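Posted July 25, 2020 by Varadeo Web Desk

About Varadeo

Varadeo supplies polished metal rod, dowel and shaft to furniture makers and small workshops. We cut to length, finish the ends and pack to order. The business began with 2 lathes in Plenditz and still works from the same building, now with 43 stock diameters on the shelf.

Ends are squared, chamfered or rounded. A rounded end enters a drilled hole more easily and is our default for locating pins. Other profiles are cut from a customer drawing.
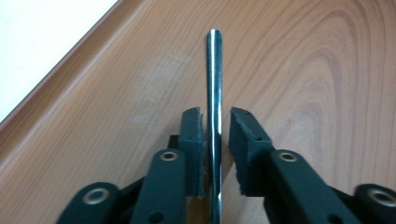

Polished rod with rounded end.

Surface finish is checked by eye under a bench lamp, and diameter by micrometer at both ends. Rods that fail either check are re-polished or scrapped. Finished lengths are sleeved singly so that they do not mark one another in transit.

The Benítez range covers furniture fittings; Ronenis covers shafts for hand tools. Our longest stock length is 3175 mm. Trade accounts can be opened by post or email.

3 shares | 0 comments

This site uses cookies. By continuing to browse you accept their use.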